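Neues Leben in der alten Kammgarnspinnerei: Gaduvau-Höfe starten in die Vermietung

Lange hat man nur Gerüste gesehen, jetzt geht es endlich los: Für die Gaduvau-Höfe auf dem Gelände der früheren Kammgarnspinnerei können sich Interessierte ab Mai um eine Wohnung bewerben. 95 Mietwohnungen sind in den vier Backsteinriegeln und einem Neubau am Kanal entstanden, die kleinsten mit 42 Quadratmetern, dazu Gästezimmer und eine Dachterrasse, von der man bis zum Wasserturm schaut. Wer die Ruine noch mit Birken in den Regenrinnen kennt, reibt sich die Augen.

Besonders gelungen ist das Haupthaus. Die hohen Segmentbogenfenster sind geblieben, die gusseisernen Stützen auch, und im Treppenhaus liegt wieder der schwarz-gelbe Fliesenboden, der jahrzehntelang unter Linoleum verschwunden war. »Wir haben beim Rückbau jede Woche etwas gefunden, das wir unbedingt behalten wollten«, erzählt Architektin Wiebke Sauerland vom Büro Prisuleo beim Rundgang. Am Ende mussten für zwei Wohnungen sogar die Grundrisse neu gezeichnet werden, damit ein alter Lastenaufzug stehen bleiben konnte. Er fährt nicht mehr, aber die Kabine dient heute als Leseecke im Flur. Großartig!

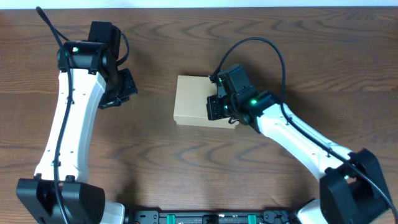
Auch bei den Mieten gibt es gute Nachrichten. 14 Wohnungen sind an einen Wohnberechtigungsschein gebunden, und zwar quer über alle Häuser verteilt und mit derselben Ausstattung wie die übrigen: Eichenparkett, bodengleiche Duschen, Balkon oder Loggia. Die Bauherrin Teixeira Wohnen hatte ursprünglich weniger geplant und nach den Gesprächen mit dem Stadtteilrat nachgelegt. Die größeren Einheiten mit vier und fünf Zimmern liegen fast alle im Neubau, der mit seiner hellen Lärchenfassade erstaunlich gut neben den alten Ziegeln steht.

Autos kommen nur bis zur Tiefgarage an der Spinnereistraße, dort gibt es 70 Stellplätze. Die Höfe selbst bleiben Fußgängern, Kindern und Fahrrädern vorbehalten. Gepflanzt sind bereits Felsenbirnen und Zierkirschen, die Hochbeete sollen die Mieter im ersten Sommer selbst anlegen. Ins Erdgeschoss am Kanal zieht das Café Tokik, bisher am Bahnhof zu Hause, mit eigener Backstube und Tischen direkt am Wasser. Für einen zweiten Laden daneben wird noch jemand gesucht, gern mit Lebensmitteln, denn der nächste Supermarkt ist ein ganzes Stück entfernt.

Besichtigt werden kann zunächst die Musterwohnung im Haupthaus, zweiter Stock, jeweils ab 16 Uhr und nur nach Anmeldung im Vermietungsbüro am Tor. Dort liegen auch die Grundrisse aller Häuser aus. Die ersten Umzugswagen sollen im September durchs Tor rollen, der Neubau folgt im Spätherbst.

Immer wissen, was im Viertel gebaut wird: Jetzt unseren Newsletter abonnieren. Abmeldung jederzeit möglich.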